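Teaching a Robot Arm to Open and Close a Small Drawer Unit

I've had a lot of messages since August asking how I got the arm to handle drawers, so I finally sat down on a Sunday and wrote it all up. This is the version that works in our shared shop. It took me 7 evenings to get there, and most of those went into mistakes you can skip!

Quick background if you're new to these pages: the project is called Lakatos, it lives on a corner bench at the Famik workshop, and the goal is for the arm to fetch small parts while I'm busy with something else. Drawers come first. I run everything through a little controller program I named Jesix (it's a pile of scripts, don't get excited).

What you need

A robot arm with a two-finger gripper and a free-drive mode, so you can push it around by hand. A small chest with light drawers. A table you don't mind covering. A cloth big enough to hang over the edges. Some scrap card for shims. Patience, and snacks.

Step 1. Cover the table

I throw an old off-white cloth over the whole thing. Ours is wrinkled and speckled and I've stopped caring. It saves the tabletop when the fingers come down too low, and they will come down too low. Do watch out for big folds in front of the drawers, though. A ridge under the chest will tip it just enough to throw off every height you teach.

Step 2. Pick a chest and place it

Mine is white with three drawers and a flat top. The handles are small recessed ones, and I won't lie, they're a pain. If you're buying something new for this, get knobs. I stuck with recessed because that's what the rest of my storage has and I didn't want to cheat.

Turn the chest so the drawers open toward the side the arm comes from. I had it facing straight at me for the first 2 evenings and the wrist kept running out of rotation halfway through a pull, which makes a very sad noise.

Step 3. Teach the open position first

I know, it feels backward. But pull the top drawer out by hand, leave it empty, and bring the gripper in next to the front corner with the fingers pointing down. Save that pose. Now you know how far out the drawer really goes and where the arm can be without bumping it. Leave the other drawers shut while you do this one, or you'll end up teaching around an obstacle that won't be there later.

Notice how the front of the drawer sags a bit when it's way out. Your "fully open" height is lower than your "closed" height, so save them as separate poses. 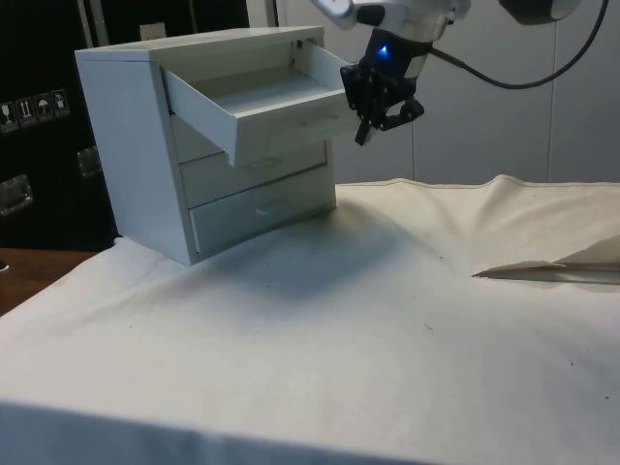
Step 4. Set the pull path

In Jesix a pull is just a start pose, an end pose and a speed. Keep the path straight. I tried a fancy curved one to follow the sag and the drawer jammed sideways in its runners over and over. Straight and slow wins. I stop the pull well short of the point where the drawer could drop out, too.

For the push back in, close the gripper and use the tips of the fingers against the middle of the front panel. Push on a corner and it'll rack.

Step 5. Find your blind spots

Sooner or later the arm has to work on the far side of something tall and white, and that's where I lost a whole evening. With the fingers down behind a big box, you can't judge the gap from your chair, and a second camera view doesn't help much if the box is hogging that one as well.
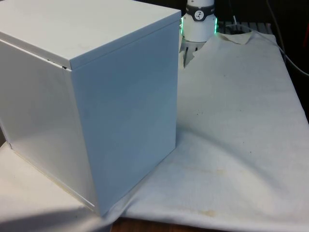 So I added a lift move. Before the arm travels sideways, it goes straight up to a safe height, then across, then down. It costs a little time on every trip and I don't mind one bit. I also log each move to a text file, and when I opened it last there were 4,000 lines in there, nearly all of them boring, which is how I like it.

Step 6. Run it slowly, then run it again

Start at the lowest speed you have and keep a hand near the stop button. Check that the cable has slack at both ends of the path. Mine snagged on a fold of cloth once and dragged the whole setup toward the edge, and I yelped loud enough to stop work at the other benches.

If the chest creeps across the cloth when you pull, add weight to the bottom drawer. I used 680 grams of old bolts in a bag and it stays put now.

Next up is the Darari branch of the code, where the arm picks which drawer to open from a list. The middle drawer is already giving me trouble, so give me a few weeks on that one.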